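The case against the clear table

By the time October comes, the magazines have finished with summer salads and start in on surfaces. Clear your surfaces. One candle, one bowl, one book you are supposed to be reading. I must have read this article in every year of my adult life, and I have never visited a home where anyone lived that way past the first weekend.

The version that set me off came from Travari, the furniture store that opened its second branch out on the Durkham road. They send a newsletter with the receipt, whether you asked for it or not, and this one ran to some 900 words on the "resting state" of the living room table. The resting state, according to Travari, is empty. Things may arrive on the table for use. They must leave when the use is over. There were four rules, and all of them were the same rule.

I would like to know when the use is over. I have a bottle of orange soda on my table. It has been opened, some of it has been drunk, and somebody is going to want another half cup before the evening is done. Is that bottle in use? By the newsletter's reckoning it should go back to the refrigerator between pours, along with a cup that should be rinsed and dried and returned to its shelf. Then one of us gets up to fetch both again. I tried it for a while. What I got was a clear table and a household that kept walking in and out of the kitchen, and in the end a household that quit offering people a drink.

That last part bothers me more than the walking. Where my mother-in-law grew up, and still in her own house, there is always something to drink on the table, and something to pick at, and the cups are already out. You don't ask a guest if they want anything. A guest who is asked will say no, thank you, and sit there thirsty. A cup within reach gets filled. I took this for fussiness when I first married into it. I now think it is the most sensible arrangement of a room I have come across, and it depends completely on having stuff on the table.

Her word for the little gathering of things in the middle of the table is one I can't spell. The closest I can get to her general feeling on the subject is the coffee place two streets over from us, Từ, where the tables are so small and so covered that you set your glass down by moving somebody's sunglasses. People stay there for hours. The big clean place by the bank, with the long bare counters, empties out by two in the afternoon. I don't claim this proves anything. The coffee is better at Từ, too.

Now the storage people. You can't say a word in favor of an ordinary cluttered table without someone selling you a way to have the clutter and the clearness both. A friend gave us a Stondo, which is a lidded tray in gray felt with 11 compartments. The idea is that whatever lives on your table lives in the tray, and the tray can be lifted off in one go. I was willing to be won over, and I gave it a fair trial.

Here is what will not go in a Stondo: a bottle. A cup with a handle. A bag of anything, once opened. Fruit, unless it is very small fruit. The compartments are the right size for the things a designer imagines on a table, meaning keys, earbuds, a pen, a lip balm and coins. We keep our keys by the door, like everyone else. So the tray sat in the middle of the table being full of coins, and the real contents of the table were pushed out to the rim around it. After a month it was one more thing on the table, and a large one. It is under the bed now, and I assume it is still full of coins.

A plastic basket does better, and costs almost nothing. We have used the cheap kind with holes in the sides for years, the kind sold in a stack at the hardware store in colors that match no furniture ever made. A basket doesn't ask what you plan to put in it. It takes snacks one week and mail the next. When it gets sticky you run it under the faucet. It looks like what it is, and I suspect that is the real objection to it. I have never seen one in a catalog photo.

The other item I will defend is the coaster. Coasters get mocked as the mark of an uptight house, and the clear-table crowd don't like them because a coaster left out is an admission that a drink is expected. But a coaster is about the only thing on a table that does its job by staying where it is. It marks a place. A bottle goes there, somebody takes it away, it comes back to the same spot, and the wood underneath is spared. If you put the coasters in a drawer, which is what Travari advises, you will find that guests put their glasses on the bare table because they don't want to go through your drawers. Then you have rings, and then you are in the market for a new table, and I notice who is selling those.

I should be fair to the other side, which has one good argument. Things that are left out do breed. A bottle with an inch in the bottom can stay there until no one would drink it, and it's a rare family that agrees on whose job it is to finish it or pour it away. In our house that inch is a matter of diplomacy. Finish the bottle and you have to rinse it and take it out to the recycling. Leave an inch and it is still, technically, a bottle of soda. I have seen grown adults pour themselves three-quarters of a cup with great care so as to leave the inch behind for the next person. I have done it.

So yes, there is a kind of mess that comes from dodging small jobs, and nobody should dress it up as a way of life. A remote under a chip bag is not hospitality. Neither are batteries of unknown charge, or a receipt for something that has already been returned. If the newsletter had said, clear off the dead stuff before you go to bed, I would have agreed with it and never thought of it again. It would also have been a very short newsletter.

What I don't accept is that the dead stuff and the live stuff are the same problem. The whole clear-surface business depends on mixing them up. It shows you a table with old mail and dirty plates, then shows you a table with one candle, and leaves out every table in between, where people are actually sitting with a drink and a few things in reach. The candle table photographs well, I grant that. I have sat at one. I held my glass in my hand for two hours for lack of any place to put it that wouldn't have spoiled the effect, and my hosts held theirs, and we all went home early, including, I think, in spirit, the hosts.

There is a class side to it that I will mention and then leave alone. An empty table in the living room means there is somewhere else for everything to be. It means a pantry, a den, a sideboard, a second refrigerator in the garage. In a place our size the table is the sideboard. It is where dinner goes, where homework used to go, and where the good cup sits, the pale one with the printing on it that everyone reaches for first. Telling people in small homes that the trouble is their habits strikes me as a bit rich coming from a store with its own parking lot.

I also distrust the word "resting." My table isn't tired. The claim underneath is that the eye needs rest, that you will feel calmer looking at nothing. Maybe some people do. I have asked around, and the calm ones I know seem to be calm in front of anything, while the nervous ones clear the table and then start in on the shelves. I tried to notice my own state of mind during the weeks when we kept ours bare. Mostly I noticed smudges. Dark wood with a shine on it shows every fingerprint once there is nothing else to look at, and I wiped that table more in those weeks than in the whole year before.

We gave it up without any announcement. The cup stayed out one night. The next day there was a bottle beside it, and the coaster came back out of the drawer, and a basket turned up, and by the end of the week the table had gone back to being somewhere a person might sit down. I did move the remote to a spot where it can be seen. I have started finishing the inch, too, about half the time.

The newsletter still comes. The latest one is about the resting state of the kitchen counter -- four rules again -- and it would like me to put away the toaster.

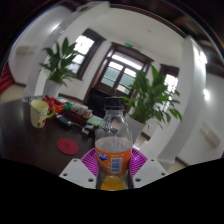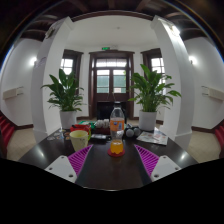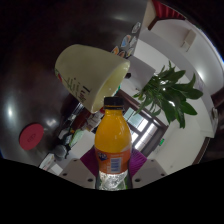
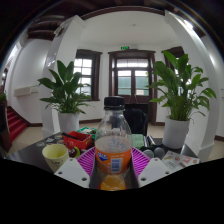

The bottle with the orange label, and the pale cup never far from it.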